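15 March 2024

Reading room notes, Mapplebeck translation of the breathing discourse.

Finished checking the first 70 pages of the typescript against the Pali this morning. The main trouble is still "sati." The draft has "mindfulness" up to page 31 and then moves to "awareness" with no note. I marked every change in pencil and left the wording alone. Parveen Paracha wants one word throughout, with the other given once in the glossary. I agree, but the verse passages read badly with "mindfulness" and may need a footnote each.

Footnote 44 cites the commentary by page only. The two printings are paged differently, so I added the section number. Same problem in the notes on the four postures, not fixed yet.

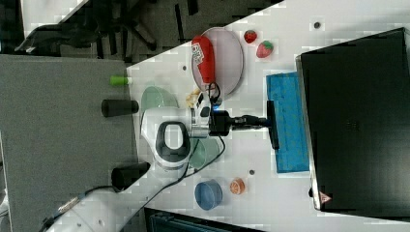

Went on to the talks on noting practice after lunch. The speaker tells students to note "rising, falling" at the abdomen, and later "sitting, touching." The transcript drops "touching" twice. I listened to the tape again and it is there both times, quite faint. Restored it in square brackets.

Diacritics: the Dideo file lost all the dots under letters when it was converted. Parveen ran a search and got 815 places to look at. We split them at the end of chapter six. I did 448 and she has the rest. Watch for "ñ," which came through correctly in the body text but not in the headings.

Left over:
- Four postures notes, section numbers
- Glossary entry for "samadhi" still says "see concentration" and there is no such entry
- Ask Pultora if the October proofs had the long index or the short one
- Verse footnotes, wait for Parveen's draft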